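Right, good evening everyone, and thank you for coming out. I'll speak for forty minutes or so and then we'll have tea, and if I'm still going when the urn clicks off, somebody please wave at me.

I want to talk tonight about village sound. Mostly bells, a bit about the mill hooter at Parham, and if there's time the business with the Premden geese. (Check clock here. Drop the geese if past the half hour.)

Start with the hooter. People who grew up on the Parham side will tell you it went at 2 in the afternoon for the second shift, and people from Premden will tell you just as firmly that it was later than that. I've been through the mill's wages books, all 291 pages of them, and the shift is there in black ink, so Parham wins that one. But I do have some sympathy with Premden, as they only ever heard it when the wind was right, and a sound you hear now and then gets moved about in the memory.

Pause. Ask who here remembers it. Let them talk, it's usually the best bit.

Now then, bells. Before most houses had a clock worth trusting, the bell did the work of one, and it did a good many other jobs besides. It called people in from the fields, it told you the market was open, it told you somebody had died. My grandmother could tell from the tolling whether it was a man or a woman, and she would stop with the dough still on her hands and work out who it must be. She was very often right, I'm sorry to say.

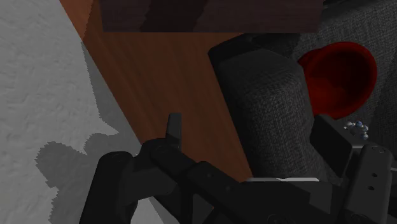 Nevzat Duman wrote to me after the last time I gave this talk to say that I make too much of the sad bells and not enough of the silly ones, and that where he lived as a boy the bell was rung for a lost cow, for the first strawberries, and once for a whole afternoon when a wedding party wouldn't go home.

I think he's quite right, and I've been looking out for silly ones ever since. The best so far is from Zakulness, where they rang on a certain night in December to tell the children to stop sliding on the church path. Sixty strokes, and apparently the children took it as permission to carry on until the sixtieth - which I would have done too.

Read the Ehlers letter now. Go slowly, the second paragraph is lovely and I always gabble it.

To finish, I'd like to ask you all for something. If you remember a sound from round here that has gone, write it down for me, however small. The gate at the dairy, the coal lorry, anything. Put your name on it and where you were standing when you heard it. There's paper by the door.

(Geese, if anybody asks.)

Notes last updated Aug 19, 2023 | Contact the speaker | Back to top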